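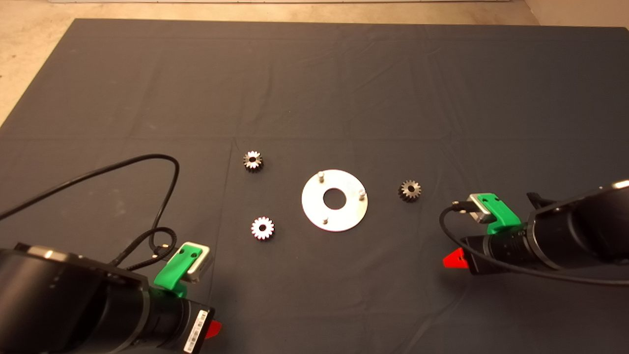

irkberg_bench

Ticket 531
Opened: December 1, 2019
Site: Vekotholm
Procedure: Randum bench rules, section 14
Status: open, waiting on rule owner

Problem

Section 14 says a gear placement is to be marked complete when "the gear is on the plate". On the three-pin plate this can be read in two ways. One reader passes any gear that rests on the metal. Another passes a gear only when a pin is through its bore. Both readings have been used at Vekotholm since the October issue of the rules, so the pass rates from the two shifts can't be compared.

Set-up

Two arms, one on each side of the table, one gripper each. Dark cloth laid flat under the work. Plate in the middle with its pins upright, three loose gears on the cloth at the start, none of them on the plate. Camera on each wrist, cable run back from each module.

Checks made

1. Re-read section 14 and the Vidmar annex. The annex defines "seated" for shafts and bearings. It doesn't mention pins or gears.

2. Went through 20 runs from the early shift and marked them again using the strict reading. 17 still pass. The other three end with a gear on the plate and clear of any pin.

3. Checked whether the cloth could be at fault. The fold lines are faint but they are there, and a plate set down across a crease may not lie level. Moved the plate off the crease and repeated one of the failed runs. Same result, so the cloth is ruled out for that run only.

4. Checked the cable slack on both wrists. Section 9 asks for a free loop that stays clear of the plate at full reach. Left side clear. Right side clear, though the cable hangs lower than I would like and I have asked for it to be clipped back.

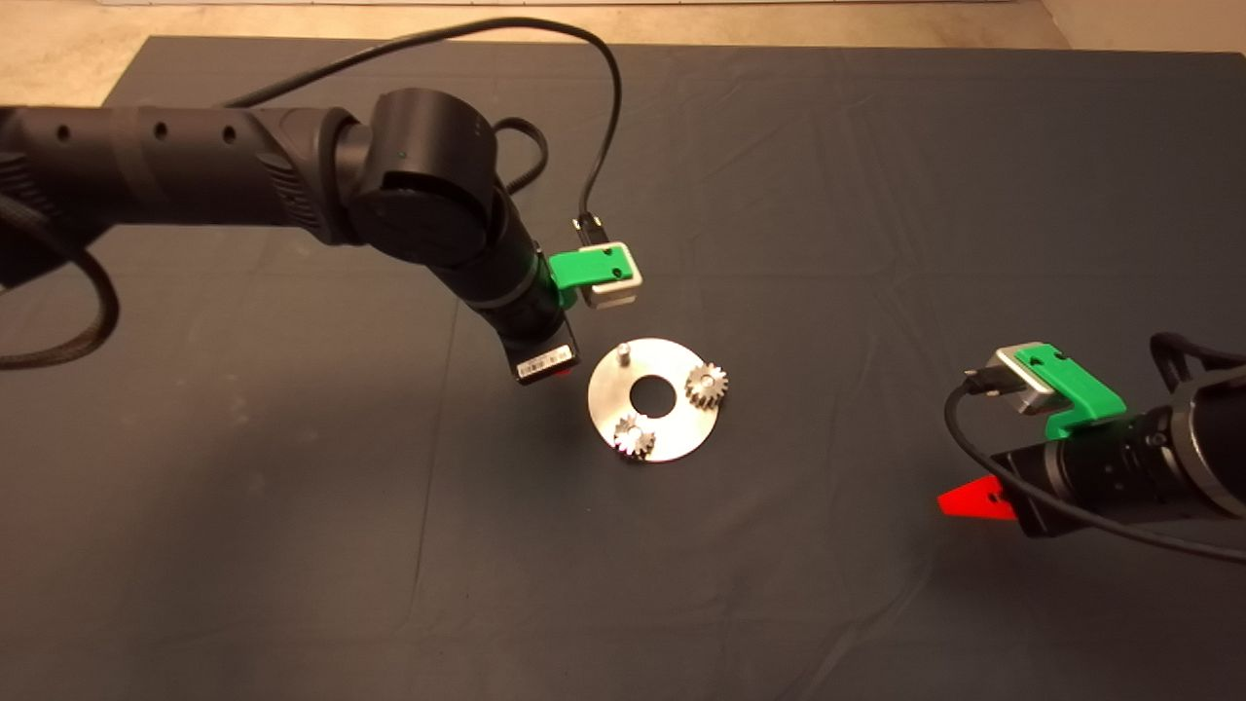
5. Asked two operators to mark the same run without talking to each other. One wrote complete, the other wrote partial. Neither was wrong under the present wording.

Cause

The rule describes where the gear is and leaves out what holds it. The arms and grippers are behaving as set. No fault found in the hardware.

Proposed wording for section 14

"A gear is placed when a pin passes through its bore, its lower face is flat on the plate and the gripper has let go. A gear on the plate without a pin through it is recorded as partial. A gear on the cloth is recorded as not placed."

I would also add a line on the start state: all gears on the cloth, no gear touching the plate, cloth pulled flat before the plate goes down.

Workaround until the rule is changed

Use the strict reading on both shifts. Write partial in the notes field - the form has no box for it yet. Don't go back and change old records, add a note with this ticket number.

Still to do

Irkberg to confirm that partial can be added to the form.
Late shift runs to be marked again in the same way.
Vidmar annex to be given an entry for gears, or a pointer to section 14.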